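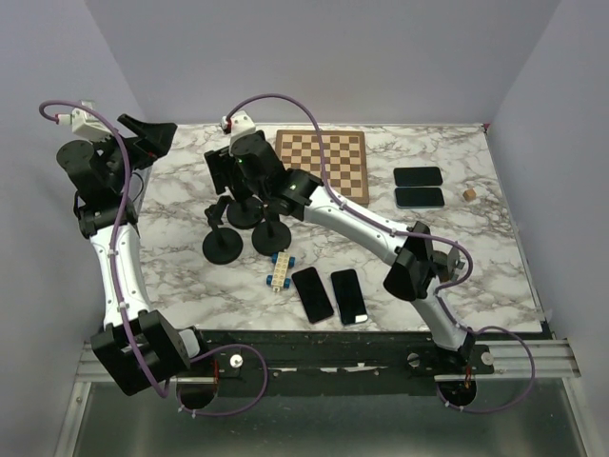 The Gouveia Hours is an illuminated prayer book made by the calligrapher Fernanda Guerreiro and published by the Trornel Press in an edition of 36 copies. It follows the general plan of a medieval book of hours, with a calendar, a set of psalms and a litany, and it took 11 years to finish, the publisher having announced it as a two-year project. The calendar pages are widely admired. The litany has its defenders.

Background

Guerreiro trained as a sign painter in the town of Gouveia and spent the early part of her working life lettering shop fronts and the sides of fish vans. She took up the broad-edged pen after attending an evening class given by Judite Ramalho, a former nun who taught blackletter with a strictness her pupils remembered for decades. Ramalho held that a scribe should not be allowed near gold until she could write a full page without looking up. Guerreiro managed this in her third year and was handed a single leaf of gold, which she sneezed on.

The book was commissioned by Marjorie Bellamy, the founder of Trornel, who had until then published hymnals and a modestly successful history of church heating. Bellamy wanted something that could be used for prayer as well as admired, and she insisted on a size that would fit in a coat pocket. The finished volume weighs slightly more than a bag of sugar and fits in no known coat.

Contents

The calendar fills 12 double pages, one for each month. Guerreiro replaced the usual labours of the months with scenes from her own town, so that February shows a man trying to start a moped and August an almost entirely empty street. December, generally thought the finest, has a procession winding uphill in the rain beneath a border of umbrellas.

The psalms follow, 27 of them, chosen by Bellamy and argued over by everybody else. Each opens with a large initial in gold and blue. The text is given in Latin with an English version in smaller script alongside, made for the book by Bellamy herself. Reviewers have called the translation plain, some of them kindly.

The litany names a number of saints not often met with outside the district, and one, Saint Ikadik, not met with anywhere. Guerreiro said she had copied him from a wall inscription in good faith. Later readers have suggested that the inscription was an advertisement. He was kept in the book, and a small following of collectors now marks his place with a ribbon.

Materials and making

The original pages were written on calfskin vellum in iron gall ink, with gold leaf laid over a gesso ground. Guerreiro mixed most of her own colours, among them a dense green she called Jernero after the lane where she rented her workshop. The recipe was never written down. Attempts to match it for the printed edition held up the work for two winters, and the green in the published copies is, in the words of the printer, Adelino Garcia, "a green".

Garcia printed the sheets on cotton paper, and the gold was added by hand to every copy. The binding, in dark red goatskin over boards, was the work of Danica Halilović, who also designed the brass clasps. These are handsome and very strong, and at least one owner has admitted to never having seen the second half of the book.

Reception

Early notices were respectful and rather short. Admirers praised the evenness of the script and the way the borders grow busier towards the great feasts, while a minority complained that mopeds had no place in devotional art. Guerreiro replied that donkeys had once been new as well, a remark that has been quoted often and never fully explained.

The book has since been shown in several cathedral libraries, usually open at December. The original leaves remain unbound and are kept by the press in a plan chest. A planned companion volume, a Gospel of Luke, was announced by Bellamy as a two-year project.

See also

Book of hours
Gesso
Iron gall ink
Labours of the months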